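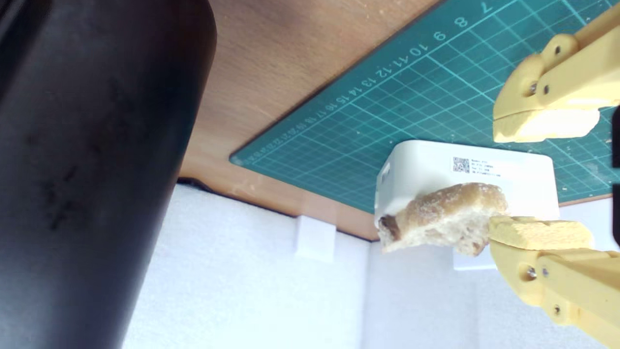 A torn piece of bread and a green cutting mat.

How to write an awards night recap for a fan page

By Asnakech Alemayehu
Monday, December 7, 2020

I write the recaps for a fan page of the singer Gebretsadik. When she received the Skomine Award for Best Live Voice, I had to write 1000 words in one night, in a language that is my third one. Many readers asked me how I prepare such a text, so I describe my method in this page.

Before the show

Open a new document and paste the full list of nominees into it. Check the spelling of every name on the official list, and do not trust the posts of other fans. Last year I wrote "Ponlo" instead of "Ponlow" in a headline, and the fans of the band reminded me of it for a long time.

Under each category, leave two empty lines. The first line is for the winner. The second line is for one thing the winner said or did. You will not have time for more than this, and the reader does not need more.

Write also your first paragraph in two versions, one for the case that your artist wins and one for the case that she loses. The losing version is harder. I write it first, when I am still in a good mood.

During the show

Watch on one screen and write on another one. I use the Standum app for the stream and an old laptop for the notes. If you have only one device, write by hand and put the time at the start of each note, for example 9:42, so that you can find the moment again in the replay.

When somebody gives a speech, do not try to catch all of it. Wait for one sentence that you would repeat to a friend and write it exactly. If you missed a word, mark the place with three question marks and check it later.

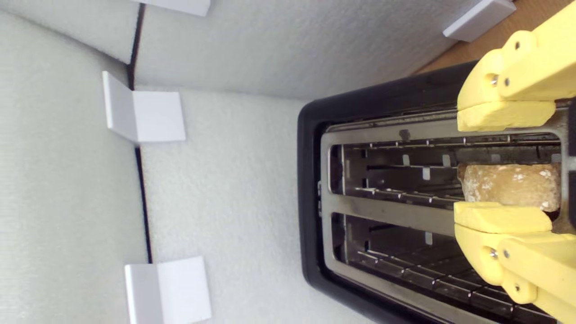 The performances need a different kind of note. I write the name of the song, who was on the stage, and what was changed from the album version. When Ponlow opened the show in September, they played the second verse without drums. It was a small change, but it was the part that our readers wanted to discuss.

Clothes are the last thing. Write the color and the general shape, and leave the name of the designer empty until it is confirmed.

After the show

Start with the news. The first sentence should say who won and what. A reader who opens the page at breakfast wants this before your feelings about it.

Then choose three moments from your notes and give one paragraph to each. My first recap had 15 moments and 4000 words, and Tekle Workneh, who edits our page, returned it to me with 508 words remaining. I was angry for one evening. Now I cut the text myself before I send it to him.

Put the full list of winners at the end, in the same order as the official list.

Check the quotes against the replay one more time. Remove every question mark you left for yourself. Read the headline aloud, look at the names again, and publish it. If a reader finds a mistake, correct it in the text and write the time of the correction at the bottom.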